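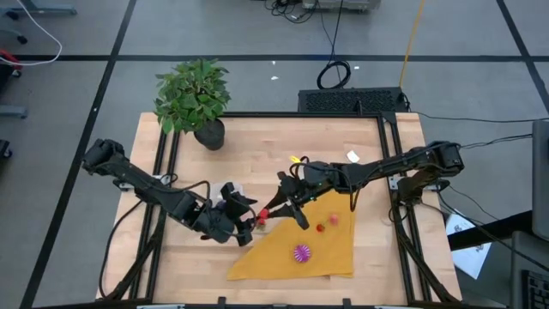
Vol. 8, No. 4

Chanida Srithong sorts small goods at a plank-topped table, usually over a mustard-yellow cloth. The cloth gives a plain background, she says, and small items are easier to find on it than on bare wood. Srithong set up the sorting room for Bodosano in August and now writes its handling notes.

We asked first about size. "Anything the size of a strawberry gets picked up by its sides," she said. "If you press from the top, it rolls." Round pieces are set down with space between them. A striped piece, such as a purple-and-white one, is turned so that the stripes face up, which makes two similar pieces quicker to tell apart.

Her notes run to 21 pages. Most of them deal with the cloth. It is laid at an angle if the table is shared, and it is not ironed. "A crease will stop a round item," she said. "I leave the creases in."

The plant in the black pot stays at the corner. Srithong waters it at the sink and puts it back — the planks have seams, and she keeps water away from them.

She is less certain about color. Red items on yellow are easy to see, pale pink ones less so. A gray cloth is on order from Olum, and she plans to try it on a batch of 100 pieces.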